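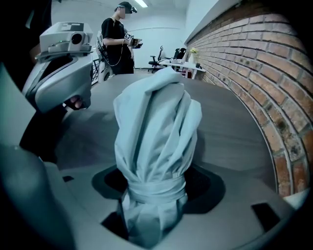

Oona Rautiainen wrote to ask whether she could leave her Hedby charger switched on all the time with two batteries sitting on it, and whether that would wear them out sooner. We get that one a lot, so it goes first.

April 2018
By the Pruvness hire and sales desk

Can I leave batteries on the charger when they are full?

Yes, for a day or two. The Hedby two-bay and four-bay chargers stop charging when a battery reaches full and start again only if it drops. For longer than that, take the batteries off. A lithium battery kept full for weeks loses capacity faster than one stored half full.

What is the difference between the two-bay and the four-bay?

The two-bay charges both batteries at the same time. The four-bay charges them in pairs, so bays three and four wait until one and two are finished. If you need four batteries ready by the morning, either will do it as long as you are there to swap the pair over on the smaller one. The four-bay is also heavier and has a fan, which can be heard in a quiet room.

How long does a charge take?

A Hedby 90 takes just under three hours from flat. Older batteries may finish sooner, but this is a sign that they hold less, and you should expect a shorter running time from them. The last part of the charge is slow. If you are in a hurry, a battery showing four lights out of five is worth taking.

Which batteries fit?

The chargers and plates we sell are all V-mount. They will take Hedby and Vincze batteries. We have not tested other makes and can't promise that the lights on the charger will read correctly with them. Gold mount batteries do not fit, and we don't recommend the adaptors for charging. They are fine for running a camera or a light.

Can I power a monitor from the same battery as the camera?

Yes, from the D-tap socket on the side of the battery or on the plate. Add up what everything draws before you start. The D-tap on a Hedby 90 is protected by a fuse inside the battery, and if it blows the battery has to come back to us. The fuse is not something you can change yourself. When you plug in a D-tap lead, check which way round it goes. It can be forced in the wrong way, and this is the most common cause of damaged monitors in our workshop.

My battery shows no lights at all. Is it dead?

Perhaps not. If it has been left flat for a long time it may have gone into a sleep state. Put it on a charger for 15 minutes and look again. If the charger light blinks red the whole time, take the battery off and get in touch. Don't keep trying it. A battery that is swollen, smells odd or has a cracked case should not be charged at all, and please don't post it to us either. Ring first.

Can I take them on a plane?

Most airlines allow batteries under 100 watt-hours in hand luggage, with the terminals covered. The Hedby 90 is under that limit and has the figure printed on the label. The larger Vincze block is over it and normally needs the airline's permission in advance. Spare batteries never go in the hold. Rules differ between airlines, so look at the website of the one you are flying with and print the page.

Do the cases keep rain out?

The Stallcombe soft case will keep off a shower. It isn't waterproof, and the zip is the weak point. The hard case has a rubber seal and will cope with a wet field or the back of an open truck. Wipe the seal now and then. Grit on it lets water in.

What does it cost?

The Hedby four-bay kit with four batteries, one plate and a mains lead is £1,972 including VAT. The same kit with the Stallcombe hard case and two extra batteries is £2,396. Prices went up slightly in January when the supplier changed the plates, and we don't expect another change this year. Batteries and chargers can be bought separately, and the current price is on each product page.

Can I hire before I buy?

Yes. If you buy the same kit within a month of hiring it, we take one day's hire off the price. You will get new stock, not the set you hired. Hire kits go out fully charged and can come back flat, but please let us know if a battery cut out early or a lead was loose. It saves the next customer some trouble.

What does the warranty cover?

Chargers and plates are covered for two years. Batteries are covered for one year against faults, but not against normal loss of capacity. Opening the case ends the cover. Keep your invoice, because the serial number on it is what we check against. If you bought second-hand, send us the serial number and we can tell you if any cover is left.

How do I store batteries over the winter?

Charge them to two or three lights, take them off any plate or camera and keep them somewhere dry at room temperature. A garage is often too cold. Check them every couple of months and top them up if they have dropped to one light. Before the first job back, give each one a full charge and run it down once so you know what it will do.

Do you take old batteries back?

We take back any battery we sold, at the counter only. Put tape over the contacts before you bring it in. There is no charge for this, and you don't need the original box.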